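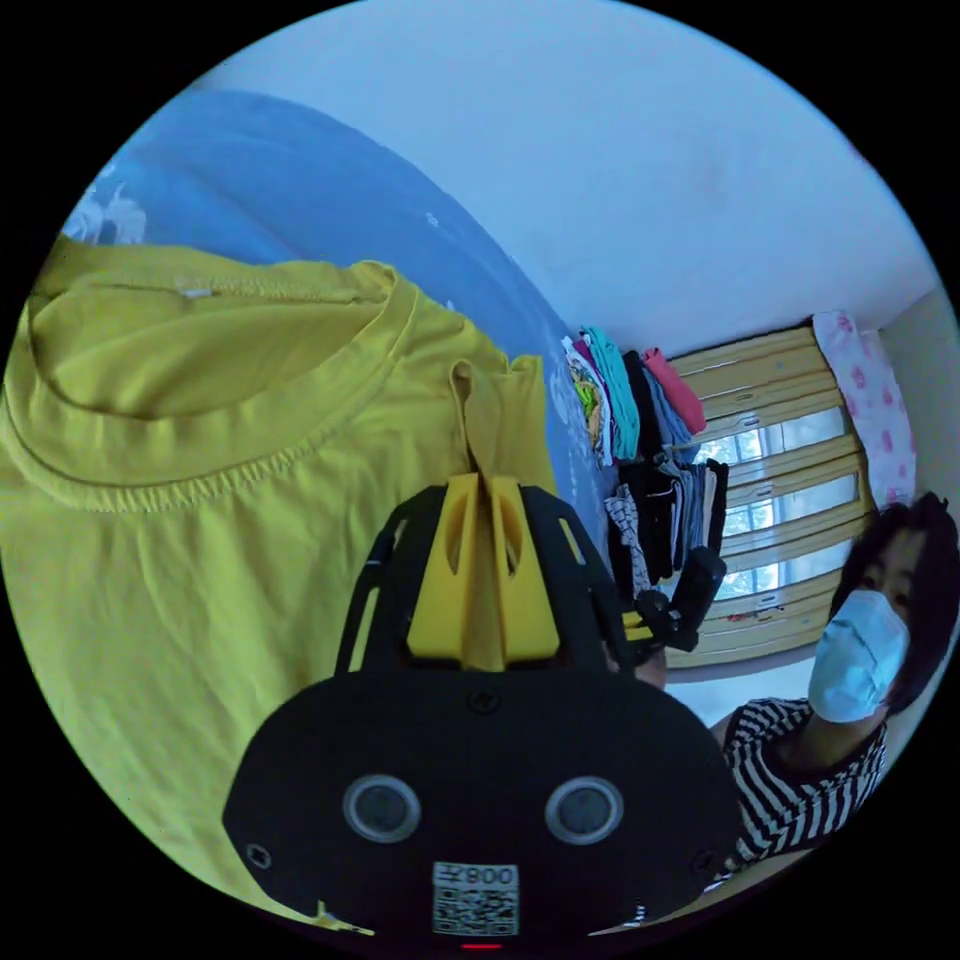

プラスタターについて

はじめまして、衣類のお手入れと整理をお手伝いしているプラスタターです。もともとは代表のヨ・ドユンが、オンドコムの小さな部屋で、知り合いのシャツやシーツを預かっては一枚ずつたたんでお返ししていたのが始まりでした。それから5年、いまではスタッフも5人になり、毎月100軒を超えるお宅の衣類を任せていただいています。本当にありがたいことです。

私たちがいちばん時間をかけるのは、実は高価なお洋服よりも、毎日着るTシャツです。首まわりの縫い目をそっと整えて、身ごろを半分に折って、しわが気になるところにはスチーマーをあてて……と書くと簡単そうですが、プリントのある一枚はたたむ位置にも少し迷いますし、つい手が止まってあれこれ相談してしまうこともあります(おしゃべりの多い職場なのです)。
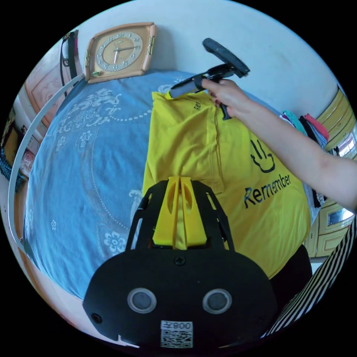
黄色いTシャツのスチームがけ。プリントは、手のひらの笑顔と「Remember」の文字です。

棚に並べるときの色の順番や、たたんだときの幅など、ご家庭ごとのお好みもぜひお聞かせください。8月には衣替え前のご相談会をプロルヴィルでも開きます。まだ何も決まっていない方も、どうぞお茶を飲みに来るようなお気持ちでお立ち寄りくださいね。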